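Last updated 19th April

Search talks and notes Go

Speaker notes: The arm that came back
Nuver automation group, for the Zestulari spring meeting

Slide 1. Title

Good morning, everybody, and thank you for coming to the early slot. Please keep your coffee, and if you are standing at the back there are seats down the left side. I work on the packing cells at Nuver, and I have been there long enough to have installed some of the things I am going to complain about, so please take any grumbling today as being aimed mainly at myself.

I want to tell you about one fault in one cell. It is a small story. Somebody ended up with a bruised hand and a bad fright, and was back at work the next day, and I am very grateful that I get to stand here and tell it that way. (Pause here. Last time I rushed this bit.)

Slide 2. The cell

The cell is called Tedley, after the street the old plant was on. It has one arm, one two-finger gripper with a camera at the wrist, and a green work surface that gets wiped down every shift. Parts arrive in an open bin. They are ridged, they are green too, and they come stacked so closely that the ridges of one settle into the grooves of the next. If you have ever tried to pull one paper plate off a new pack you have the general idea. The arm picks from the bin, lifts, turns, and sets the part down on the other side.

The parts are light and the payload limit is 700 grams, so when we first did the risk review everyone in the room relaxed a little when that number came up. I relaxed too. I would like you to remember that, as we'll come back to it.

Slide 3. Fault 58

Our controller software is called Akpan, and it is ours, so I can be rude about it. Fault 58 in Akpan means "gripper closed, no part." The fingers have come together farther than they should have with something between them. It can be a real miss, or a part that slipped, or a part that stuck to its neighbor and stayed behind when the arm went up.

With nested parts like these you get a fair number of 58s. In the first weeks an operator had to walk over, look in the bin, clear the fault at the panel, and press start. It was tedious, and people told us so, kindly at first and then less kindly. I don't blame them one bit. You try it on a night shift.

So in February we added a retry. On a 58 the arm would go up to a waiting height, hold there for a while to let the camera take a fresh look, and then try again. If the second try failed it would stop properly and call for a person. We tested it, it cut the walking down, and we got a very nice note from the night crew. I still have it pinned up, and I have mixed feelings about it now.

Slide 4. Down at the bin 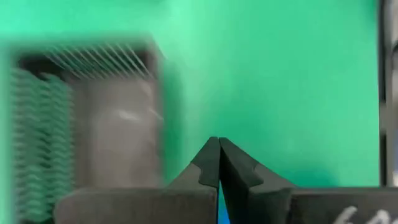
Wrist camera view. Green ridged columns at the left of the bin, finger tips nearly touching.

(Let them look at this for a moment before talking.)

I like people to spend a little time at this height. Most of us on the engineering side look at a cell from the outside, through the guard, or on a drawing where everything has a crisp edge. Down at the wrist you have green parts over a green surface, a shine on the floor of the bin, and a good deal of blur. Notice how much of the bin is hidden behind the gripper as well. The camera has its own hand in the way, so to speak, and we had been asking a lot of it.

Then think about where a person's fingers go when a stack needs straightening. They go into the same bin, right beside the parts, and that is the ground the gripper comes back to.

Slide 5. What happened

It was the middle of a shift. The arm closed on nothing, raised a 58, and went up to the waiting height. It stopped there, quite still, with the amber light on.

Now, an operator who has worked with this cell since before February knows what that means. Amber light, arm up, no movement: the thing is waiting for me. That was true for a long time. It was also what a full stop looked like, because we had used the same light and very nearly the same arm position for both. (Say this slowly. It is the whole talk, more or less.)

The operator opened the side flap, reached in, and began to push the leaning stack back upright. The hold time ran out. Akpan did exactly what we had told it to do and sent the arm down for its second try. The gripper caught the back of the operator's hand against the rim of the bin, the force limit tripped, and the arm stopped.

Please don't let anybody describe this to you as the operator not paying attention. The operator was paying very good attention, to a signal we had quietly changed the meaning of.

Slide 6. The flap

I know what you are going to ask, so I'll ask it for you. Why was the arm able to move with the flap open?

There is a switch on the flap. It was wired to slow the arm to 50 percent speed, which we had agreed was reasonable for a light payload with force limiting, back in that comfortable meeting I mentioned. Half speed is still moving. And the payload tells you very little about the gripper itself, which is a solid lump with two hard tips, and it doesn't get any softer when it happens to be empty.

The force limit worked, I should say that fairly. It worked after contact, as it is built to do. It was meant to be the last thing standing between a person and an injury, and on that day it was the only thing.

Slide 7. What we changed

The flap switch is now a protective stop. Open the flap and the arm does not move, and closing the flap does not start it again. You have to go to the panel and press reset, and the panel is far enough from the bin that you cannot do it with your other hand still inside. We measured that with the tallest person on the crew, who enjoyed it very much.

The retry is still there, because it is useful and people would have my head. During the hold the light now flashes blue and there is a soft repeating tone, and the arm sits over the far side of the surface and well away from the bin. A full stop keeps the steady amber. The two no longer look or sound alike, even if you have only glanced over your shoulder.

We also put the retry back through the risk review. It had gone in as a software change, through the software door, with a perfectly good software test. Nothing in our process asked whether it changed how the cell behaves around people. The change form has that question on it now, near the top, in plain words: "Can the machine move at a time when it used to stay still?"

Slide 8. Still open

I don't want to leave you thinking it is all tidy. The nested parts still stick. We are talking to the supplier about a thin spacer, and we are trying a small shake before the lift, which helps some days and makes a mess on others. The tone is also harder to hear than we hoped when the compressor is on, so we may have to move the speaker.

If you have an automatic retry or auto-resume in any of your own cells, I would dearly love to hear how you signal it. I'll be by the coffee until lunch, and I have a printed copy of the change form if anyone wants to take one home.

(Questions. Repeat each one into the microphone for the people at the back.)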